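Gradulley Student Robotics Board
Forum > Clubs and Courses > Simulation and Learning

Topic: Pear from towel to bowl, hand always goes to the plate

tikine_rookie
Posts: 18
Hello all. I write from a student club, we are seven people and we do this after classes. Our project for this year is called Tikine. It is a table task in simulation: the hand must take the pear from the towel and put it into the bowl. We collect demonstrations by teleoperation and then train a policy from camera images.

We have 300 demonstrations now. The training loss looks very nice. But when we run the policy, it takes the pear well in most cases, then it moves to the plate and opens the fingers there. The plate is not part of the task! It is only there as a distractor. We changed the learning rate, we trained longer, we used a bigger image encoder. Nothing helped us.

Has somebody seen this before? I can give more information, please tell me what is needed.

vernel_lab_2
Is the plate always in the same place in your demonstrations? And the bowl?

tikine_rookie
The positions are randomized, but only a little. The plate is always nearer to the hand than the bowl, this I must admit. Our mentor wanted that the arm can reach everything without trouble.

vernel_lab_2
Then I would look there first. If the arm passes over the plate in almost every demonstration, the policy learns a path that goes to that region, and a small error is enough to stop too early. Did you look where in the path the fingers open?

tikine_rookie
They open when the pear is above the near part of the plate. Sometimes above the middle.

ohmslaw
I don't agree with the explanation of vernel_lab_2, or I agree only with half of it. A policy which passes over the plate should also pass over it at test time. For me it sounds like the release is triggered by something it sees: a round thing, seen from the side, under the pear. Bowl and plate are both ovals from that camera. How big are your images when they go into the network?

tikine_rookie
We make them square and then small. The original is wide, so we put black bands on top and bottom to keep the proportions.

ohmslaw
So a part of your pixels is black, and the rest is squeezed in the middle. How many pixels has the bowl after that?

tikine_rookie
I did not measure it. I will look this evening.

bautista_cup_judge
A general remark, because I read a lot of reports for the Bautista Cup. Every year two or three teams write "the model confuses the target" and there is not one camera view in the whole report. Please post what the policy sees at the start of an episode. Then people can stop guessing.

tikine_rookie
You are right, sorry. I am on the train now, I will post it when I am home.

kettle_and_wire
While we wait: what does your release signal look like? We had a similar problem in September, with a different task (cups into a box). With us the reason was in the labels. The persons who did the teleoperation opened the fingers a bit early, in the air, as they were tired and wanted to finish the session. The policy learned "open somewhere in the last third". We threw away a part of the data and it was better with less.

tikine_rookie
That is interesting. Three of us did the demonstrations and we have quite different styles. I am the slow one. My colleague is very fast and he drops the pear from high.

kettle_and_wire
Train once on your slow ones only. It costs you one night.

ohmslaw
One night and it proves nothing, if the images are still too small. Change one thing at a time.

kettle_and_wire
Training on a subset IS one thing.

vernel_lab_2
Both of you are suggesting one thing, only not the same one. He can do two runs.

tikine_rookie
I am home. I add the start view of episode 482 from the evaluation. In this one it took the pear and released it over the plate. The numbering is for all our evaluation runs together, so please don't think we have so many good ones.

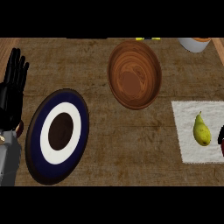

Tikine, evaluation episode 482, start position. The goal is pear into wooden bowl.

ohmslaw
Thank you, now we can talk. The black bands are taller than I thought. Crop them before you resize, or use a network input which is not square. I would also move the towel a bit to the left in some of your episodes, it runs out of the view on the right side and the pear is lying on it quite far over.

vernel_lab_2
I still say position. Look at how it goes: hand far left, plate next to it, then the bowl higher up, then the towel on the right. After the grasp the arm must come back to the left. If it comes back too far it is over the plate. Your demonstrations probably never show how to correct from there.

tikine_rookie
No, they never do. If somebody went too far we deleted the demonstration, we thought it was a bad one.

vernel_lab_2
Keep those next time! A demonstration where the person goes too far and comes back to the bowl is worth a lot to you.

bautista_cup_judge
Also the bowl is brown wood on a brown table, while the plate has the white ring and the dark blue. For a small image the plate is the strongest thing there. I would put into your report one test without the plate and one where plate and bowl change places. Judges like to see this kind of test, and it will show you who is right here.

ohmslaw
The swap test is good. If it releases over the bowl when the bowl stands in the plate's position, I will accept that vernel_lab_2 has the better explanation.

tikine_rookie
We did the swap, 18 runs. It released over the left position in 11 of them, so over the bowl, and over the plate in 4. In the other 3 it lost the pear on the way. So it is mostly position but I think not only.

ohmslaw
Fine, I accept it for the 11. The 4 are mine.

kettle_and_wire
And the 3 are from your colleague who is too fast.

tikine_rookie
He read this and he is a little offended, but he agrees to go slower. Our plan is now: crop the bands, randomize plate and bowl over the full reachable table, and record around 60 new demonstrations with corrections. The club room is open again from 6th January, so I will write the results after that.

vernel_lab_2
Please write also if it does not work. And keep the old checkpoint, you will want to compare.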